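4.2 Folding on a shared table: where the cloth ends up

Textile sorting studies mostly look at the finished fold. Stack height, edge alignment, that kind of thing. Our interest is earlier, the stretch where a soft item is still lying open and the person has to decide which part of it to take hold of first. We call this the pick-up choice, following the coding sheet in Section 3. It gets little attention in the household literature and we think it explains a lot of the bad folds reported in 4.1.

Items came from the Kasto set, 12 types, washed before use and tumbled so none kept a store crease. Knits were kept apart from wovens. Knits are the harder group. They stretch, they roll at the edge, and a corner that looks like a corner often isnt one. Coders marked each item as flat, part gathered or bunched, going by the largest area of cloth and not by the bit in the hand. That rule came from Wu and it caused arguments, see below.
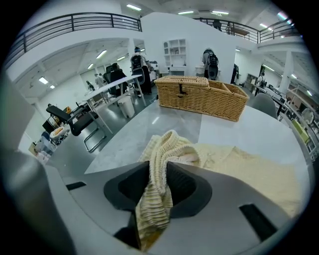
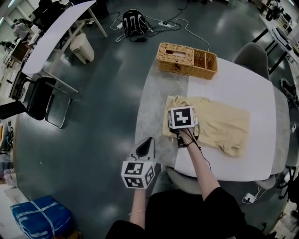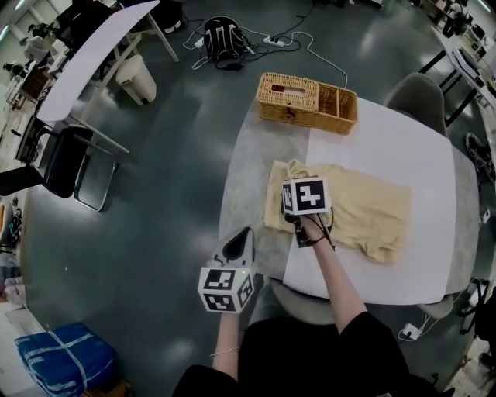 Figure 6. Pale yellow cloth on the table, wicker basket further back.

Agreement between coders was good for wovens and poor for knits, and most of the trouble was in the "part gathered" class. Two coders using the Skadell scheme would look at the same item and give it different labels, one going by the held part and one by the rest. Figure 6 has the problem in it. In the first picture a section of the ribbed knit is bunched and twisted into a thick rope, while the rest lies spread out and only loosely wrinkled, so a coder looking at the rope writes bunched and a coder looking at the table writes flat. Under the largest-area rule it is flat. We kept the rule but added a second column for the held section, which should of been there from the start. Recoding took most of September.

The second column changed the results for knits more than we expected. Of the 3000 entries in the full log, 300 knit entries got a held-section label that differed from the whole-item label. These are the ones where the later fold tended to come out skewed, one side long. Wovens, hardly any. Our reading is that a bunched hold hides the true edge, and the person lines up against whatever fold is on top. We did not test this directly.

Basket position is a separate matter. The Bunov protocol asks for the container at the far side of the table, clear of the work area, and we followed that. Reaching over an open item to a container tends to drag the near edge with the sleeve. Some sessions had it closer in, before the protocol was settled, and those are left out of Table 5. The kind of basket was not controlled. Lidded, open, divided, whatever the room had. Probably matters for how people put things away, less for how they pick them up.

A few limits. Table size was not varied. Surface finish was noted but not analyzed, and a smooth top lets light knits slide, so some of the gathering may come from the table and not the hand. Item color was only used for telling entries apart. We also had no good way to code linings, where an inside face shows at a turned edge and gets taken for a second layer; 200 entries carry a free-text note on this and they are not in the counts for this section. They are picked up again in 4.4 with the sleeves and the pilow covers.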